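From: Aurora Azevedo
To: Trurside robot club list
Subject: Re: pantry task, what do we practice on?

Lurdes Louro wrote:
> Can someone tell me what the pantry task is using for packages? My two
> at home only have cereal boxes. And is it one arm or both?
> Also is Ynyr bringing the Numetti cables or am I?

Hi Lurdes, hi all,

Just one arm, and please, no cereal! We're on pasta until December. The long skinny packages are the fun ones (okay, the annoying ones), with plastic wrap that crinkles and shines and makes the detector see edges all over the place.

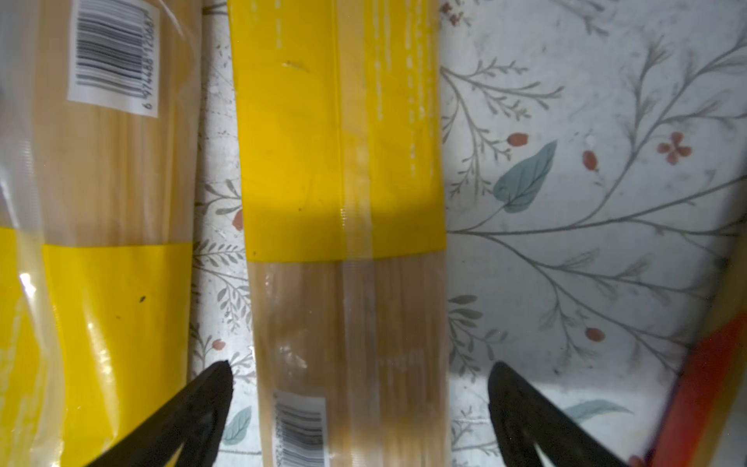 Dirk keeps asking if he can retrain on plain backgrounds and I keep saying no - the Clandel rules say "household surfaces," and I want the flowers in there from the start. We have 2818 clips labeled so far and I'd love 500 more before we touch the model again. 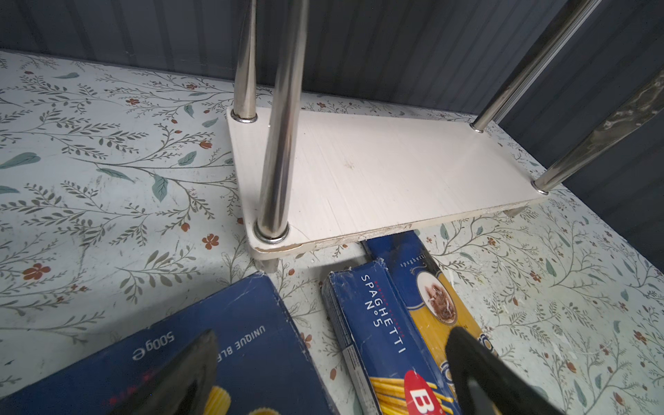

Cardboard is a whole other story. If you do have boxes, bring the beat-up ones! Crushed ends are great, and so is anything poking under a shelf or leaning on its neighbor. Efua wrote two new start positions for that and they're in the shared folder under Ramalho, don't ask me why.
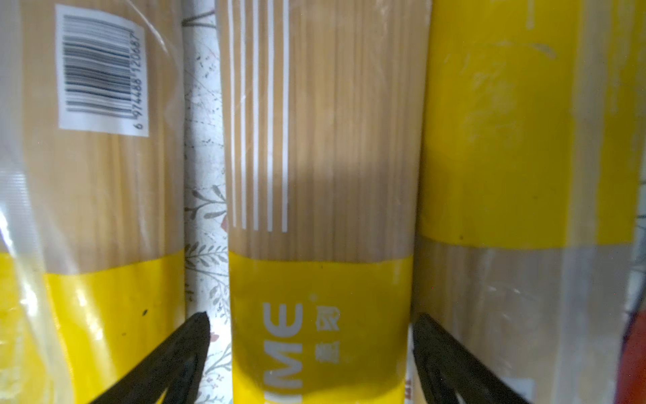 For the side-by-side pick, go for the middle one and open the fingers all the way before you come down. Slow is fine, points are for not shoving the neighbors.

Ynyr has the cables, Lurdes, so you're off the hook. Could you bring the long power strip though?

Aurora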